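## 8. Scanning for channels

The Vesano receiver stores channels in two lists, one for aerial and one for cable. A main channel and its subchannels share a number before the point, so 21.1 and 21.2 come from the same transmitter.

1. Connect the aerial lead to the socket marked ANT IN.
2. Press MENU and select **Setup > Channels > Scan**.
3. Choose **Aerial**, then **Full scan**.
4. Leave the receiver on until the message *Scan complete* appears.
5. Press OK to save the list.

**Caution:** A full scan erases the existing list, including favourites. Timed recordings set against an erased channel will not start.

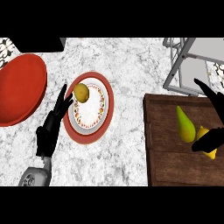
*Text: Sumeya Chala. Checked by Auður Bergmann, 5 Jul 2022*

### 8.1 Adding a single subchannel

Film and repeat networks are often added to a transmitter between full scans. Use this method to add one without losing favourites.

1. Select **Setup > Channels > Add**.
2. Enter the main number and press OK.
3. Mark the subchannel required and press the green key.

**Note:** If the signal bar stays below the second mark, the subchannel is listed but locked. Adjust the aerial and repeat step 2.

### 8.2 Picture shape

Older films are sent in the narrow shape, with bars at the sides. Set **Shape** to *As sent*. The *Fill* setting crops the top and bottom of the picture and may remove subtitles.

### 8.3 Programme guide

The guide is supplied by Filero and holds up to 3000 entries. After a new subchannel is added, its listings take roughly two hours to load. Until then the title line reads *No details*. Recording by time still works.

Receivers with software older than the October release show all guide times without the summer hour. See section 2 for updating.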